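WARNMONT COUNTY TELLS STATE IT HAS ROOM FOR NEWCOMERS, AND A FEW QUESTIONS

For immediate release

WARNMONT — The Warnmont County Commission has voted 4 to 2 to send the state a letter saying the county will accept refugee families this winter, provided the state first explains who will be paying for the buses.

The vote came at 10:40 p.m., after a public hearing that was scheduled to last one hour and did not. The commission thanks residents for their patience, and the Zavdale High School cafeteria staff for leaving the coffee on.

Under the plan, Warnmont would take in families over several months, beginning with homes in Zavdale and the old mill blocks in Avram. The county has received 1454 written comments on the subject. By comparison, last year's proposed budget drew six, four of them about a goose.

"We were asked by the state in August whether we had a position, and we replied that we would have one shortly," said Commission Chair Leszek Czarnecka. "It is now possible to say that 'shortly' was optimistic. We do have a position, though, and it's yes."

The letter asks the state for three things: a named contact who answers the phone, money for English classes, and a written estimate of arrivals at least two weeks ahead. The state's present guidance on arrivals runs to one paragraph and uses the word "flexible" five times.
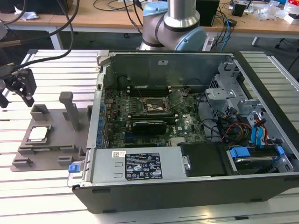 Damian Gajewski remained unpersuaded. "I've got nothing against these families," he told the hearing. "I've got something against the county promising apartments in Avram when my own daughter waited eleven months for one. Fix the list, then write your letter." The remark was applauded by both sides of the room, which the commission has chosen to take as progress.

In response, commissioners added a clause stating that no household now on the county housing list will lose its place. Homes for new arrivals will come from units that are currently closed for repairs. Bids for that work will be opened next month, and the county would be grateful to receive more than one.

Employers have shown interest. Fillura, the packing firm on Route 9, wrote to say that it has open jobs on both shifts and would train anyone who can start at 6 a.m. The firm noted that this offer has been open to existing residents for some time.

The commission expects the first-year cost to the county to be some $800 per household after state and federal money is counted. If the state and federal money does not appear, the commission expects to hold another hearing, and residents are advised to eat beforehand.

The two commissioners who voted no asked that their reasons be included in this release. They would like to see the state's answer before giving the county's. The four who voted yes said they had been waiting for that answer too, and had run out of agenda items to put in front of it. 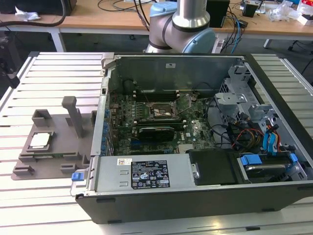

NEXT STEPS

The letter goes to the state this week. A copy will be kept at the county clerk's office in Zavdale, where it may be read during business hours. The clerk asks that readers not write on it.

A follow-up meeting for landlords, schools and churches will be held at the Avram branch library at 6:30 p.m. on a date to be posted at the library and the courthouse. Written comments are still being accepted. Comments about the goose should be sent to Parks.

Media contact: Office of the Commission, Warnmont County Courthouse, second floor. The elevator is being looked at.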